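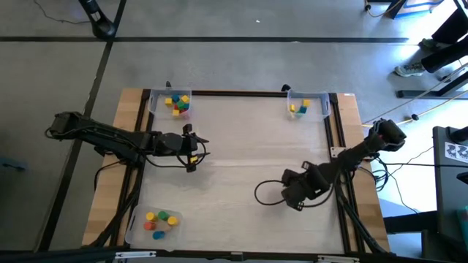
Can a Sailboat Really Go Faster Than the Wind?

Somebody may have told you that a sailboat can go faster than the wind that pushes it. Does that sound right to you? It didn't sound right to me. If you blow a feather across a table, the feather doesn't beat your breath to the other side. So when a person tells you a boat can do it, you should ask for proof.

Let's ask, then.

First, the part everybody gets right

Picture a boat with the wind coming from straight behind. The sail is let out wide, and the wind shoves on it like a hand on a door. The boat speeds up. But as it speeds up, the wind on the sail feels weaker. You may have noticed this on a bike. Ride the same way the wind is blowing and the air around you goes almost still.

Now suppose the boat got all the way up to the speed of the wind. There would be no wind left to feel, and no push. The water would be dragging on the boat the whole time, too. So an ordinary sailboat going straight downwind always loses to the wind. If your friend says otherwise, your friend is wrong.
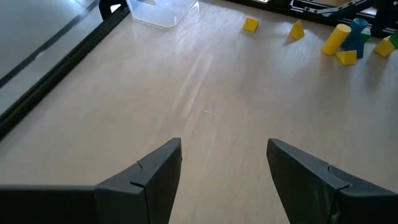
By Zeeshan Janjua
Undum Sailing Pages for Kids

Now, the part that sounds like a trick

Turn the boat so the wind comes from the side. The sail stops working like a door and starts working like a wing. Air bends as it goes around the curved cloth. The sail pushes the air one way, and the air pushes the sail the other way.

That push is partly sideways, which should make you suspicious. Why doesn't the boat just slide sideways? It does, a little. But under the boat there is a keel or a centerboard, a big fin that is easy to move forward and hard to move sideways. Try it in the bathtub with a ruler. Slice it through the water edge first, then try to push it flat side first. You'll feel the difference right away.

With the fin stopping most of the sideways slide, the boat squirts forward, a bit like a wet bar of soap when you squeeze it.

And the feather problem goes away. A boat going across the wind doesn't run away from it. The faster the boat goes, the more wind it feels, because its own motion adds a breeze from the front. Sailors call the mix of the two "apparent wind." More wind on the sail can mean more push.

So can every boat do it?

No. This is where people start to stretch the story. A heavy cruising boat with beds, a stove and a full water tank has to shove a lot of water out of the way, and that water shoves back. My uncle's old boat, the Minhas, once took over 2 hours to cross Kelholm Bay, and I was seasick for most of it. She has never beaten any wind except a very lazy one.

The boats that do it easily are light and slippery. Some catamarans can, on a good day. Iceboats can, because skates on ice hardly drag at all. Some racing boats have foils, which are underwater wings that lift the hull clear of the water.

What about sailing straight into the wind?

Somebody will tell you that too. Don't believe it. A sailboat pointed right at the wind just stops, with its sails flapping. To get upwind it has to zigzag, and that is called tacking.

How to check a speed story

If a sailor at the dock brags about speed, ask which way the wind was blowing. Ask who measured it, and with what. Wind comes in gusts, so a boat can be faster than the wind for a moment when a gust dies. I wouldn't count that — would you?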